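Speaker notes: Shape sorters on the toy shelf
Hanan Nseir, Fernuswood toy library evening, November 23, 2022

Slide 1
Thank Kanyarat Wongsuwan for the room. Say we lend out 151 toys and that sorters go out more than puzzles. Ask who has one at home.

Slide 2
Talk about the slot. Children find the right hole fairly early. Turning the block to fit takes longer. Point to the lean. 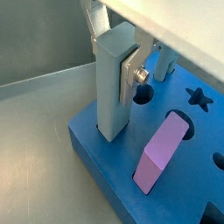
Slide 2: Pink block at an angle in the rectangular slot

Pause for questions. Someone will ask about age. Our loan card says 18 months and up, with an adult nearby. Mention that a heavy board stays put better on a hard floor. Pass the Raptis catalog around.

Slide 3
Move on to the choice of holes. A star is easy to tell from a circle. Circles of different sizes are harder, so let the child try and miss. Suggest starting with one block and putting the others away.
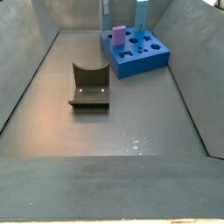
Slide 3: Blue sorter with the purple block upright on top

Slide 4
Loans: six weeks, one renewal. Return all blocks in the bag. Lost blocks go on the yellow form. Next sorter session is in June. Sign-up sheet is by the door.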